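The joy of a worktop you can use

By Wilon Shaikh

I have a confession that will surprise nobody who has been to my house: I love a wooden worktop. Love it! I've cooked on stone, on steel and (for one long August) on a door laid across two trestles, and I'd still pick oak every time. It's warm under your hands in the morning, it forgives a dropped pan, and when it gets tired you sand it, oil it and carry on.

Ours came from Gadden, a little joinery yard that also fitted my neighbour's kitchen, and it took two of us most of a morning to get it level. The oil is by Kandska. The tin says to leave 6 hours between coats. I gave it four coats and left each one overnight, and the grain came up beautifully.

The trouble with a lovely long run of wood is that everything lands on it. Mugs, jars, the coffee things, whatever came out of the dishwasher and didn't quite make it to a cupboard. For years I fought this. Then I spent a weekend with a friend whose kitchen is always busy and always pleasant to cook in, and I came home with her one rule: things live at the back, work happens at the front.

So the French press and the jugs go against the wall, cups next to them, and jars and spices get a stretch of their own further along. The front stays free for chopping and dishing up. 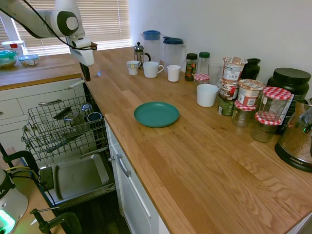
Putting the dishwasher close to the worktop helps enormously too. You can unload plates straight on to the wood, stack them, and put the whole pile away in one trip – such a small thing, and I'm still pleased about it every evening.

As for food tubs, keep lids on them, even the empty ones. I know it takes up more room! But I once spent roughly 200 years (it felt like it) matching lids before a picnic, and I'm not going back.

If you're oiling your own this summer, use a lint-free cloth, go along the grain and wipe off anything that hasn't soaked in after twenty minutes or so. Then keep the kettle off it until the next day.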